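Section 4: Setting Up the Folding Table

Grorunside Linen Room Guide, revised Dec 3, 2018
Prepared by Oana Voicu

Read this section before you put any tape down. If your table is already marked, skip to 4.4 and check the marks you have. Don't assume that whoever laid them used a ruler.

4.1 What this set-up will and won't do

Marking a table with tape lines gives the folder something to line a garment up against. That is the whole of it. You may have read that a marked table doubles your speed. The old Dredamcombe handbook said so, and gave no figures. At Grorunside we saw fewer crooked stacks in the first month and no change in speed that I would put my name to. Set it up for the sake of the stacks.

You also don't need a special folding board. The Maksymiv board is a decent board, and it costs money you could spend on a better table. If you own one, keep using it and mark the table anyway, so that the board goes back to the same place every time.

4.2 What you need

A flat table with a smooth top, at hip height or a little above
One roll of painter's tape, in a color that stands out against the tabletop
A steel ruler or straightedge
A pencil
A carpenter's square, or any book with true corners
Scissors
A damp cloth and a dry cloth

Note: Use painter's tape. Masking tape looks the same on the day you lay it and is a misery to remove by June. Packing tape is worse. Clear tape can't be seen, so I don't know why people keep suggesting it.

Note: Glossy tabletops throw light back at you and make the edge of a white garment hard to find. A dull, mid-toned top is easier to work on. If yours is glossy, move the lamp before you go shopping for a new table.

4.3 Laying the lines

1. Clear the table completely. Wipe it with the damp cloth, then with the dry one. Wait until the top is dry to the touch.

2. Stand where you will stand when you fold. Put both hands on the table without stretching. The spot between them is where the lines should cross. It is almost never the center of the table, whatever the diagrams show.

3. Make a small pencil cross on that spot.

4. Lay the ruler through the cross, side to side, level with the front edge of the table. Measure from the front edge to the ruler at both ends. If the two measurements differ, move the ruler until they match. Draw a light line.

5. Put the square against the line at the cross and draw a second line running away from you.

6. Unroll the tape along the side-to-side line in one piece. Press it down at one end, hold the roll low and keep the tape just off the table until it is lined up, then lower it. Smooth it with the side of your thumb.

7. Cut the end with scissors. Tearing it by hand leaves a ragged end, and ragged ends lift.

8. Lay the second strip the same way. Both strips should run all the way through the cross, so that they still guide you when the cross itself is covered.

Caution: Don't stretch the tape to make it straight. It will look perfect for an hour and then creep back and curl at the ends.

Caution: Don't cut tape on the tabletop with a blade. The groove will catch on knits for as long as you own the table.

4.4 Checking a table that is already marked

Fold one plain white garment and set it down over the place where the lines meet. Now look at the lines where they come out from under the cloth. You are comparing the straight edges of the tape with the folded edges of the garment, and the eye is quite good at this if you give it something pale to compare against. 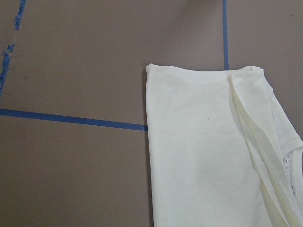
A small slant in a line matters less than you would think for a single item. It matters a great deal by the bottom of a full basket, when every piece has been laid to the same wrong line and the stack leans. If you think a line is off, measure it before you pull it up. A line can look crooked from one side of the table and be fine from the other, and I have relaid good tape for no reason more than once.

1. Look straight down at the lines. Don't judge them from the end of the table.

2. Hold the ruler against each strip. The edge should touch the ruler along its full length.

3. Check the crossing with the square.

4. If one line is wrong, lift that one only. Leave the good one down and measure from it.

5. Remove every scrap of old tape from around the work area. Leftover bits look like marks to anyone who didn't lay the table, and sooner or later someone will line up a sleeve with one.

4.5 Using the lines

1. Lay the garment face down with the collar away from you and its center over the line that runs away from you.

2. Bring the shoulders level with each other. Use the side-to-side line as a guide to level, even if the shoulders sit above it.

3. Smooth from the middle outward with flat hands. Once is enough. If a crease survives one pass, it needs an iron.

4. Fold each side in toward the center. Check that both outer edges run parallel to the line.

5. Fold up from the hem. For most shirts, 2 folds will do. Three makes a thick little parcel that won't stack.

6. Turn the garment over and move it off the table before you start the next one. Don't build the stack on top of the lines.

Note: Some people like extra marks for sleeves, hems and collars. We tried a full set on the second table. It worked for one size of shirt and confused everybody for the rest. Two lines are plenty.

4.6 Care and replacement

Painter's tape is temporary, and you should treat it that way. The label on the Nakatum rolls we buy makes a lot of promises about clean removal. I would trust them on a table that stays cool and out of the sun. By a window, lift a corner now and then to see how it is behaving.

To remove a strip, peel it back slowly over itself, keeping it low to the table. If it splits, stop, go to the other end and start again from there. Pick up fragments with a fingernail or a plastic card. Wipe away anything sticky with warm water and a drop of dish soap, and dry the top well before relaying.

Keep a log if you must. Ours says we relaid the main table after 400 garments one time and 1000 the next, which tells me only that the number of garments isn't what wears out the tape. Sleeves with buttons and zippers do more harm than any amount of plain cotton.

4.7 Common problems

The tape ends curl up.
The tape was stretched, or the table was damp. Relay it. Pressing the ends down again will hold until the next sleeve drags across them.

The garment catches on the tape.
Run a finger along both edges to find the raised place. Smooth it flat, or replace the strip if it won't stay down.

The stack leans even though the lines are true.
Check the folds. If the thick edge is always on the same side, turn every other piece around.

Two people get different results on the same table.
They are standing in different places. Agree on one spot, and see step 2 of 4.3.

The lines make no difference at all.
This happens. Some folders have a good eye and don't need them. Give the table a fair trial of 50 garments, and if the stacks look no better, take the tape up and go back to what you were doing. Section 5 covers shelving and applies either way.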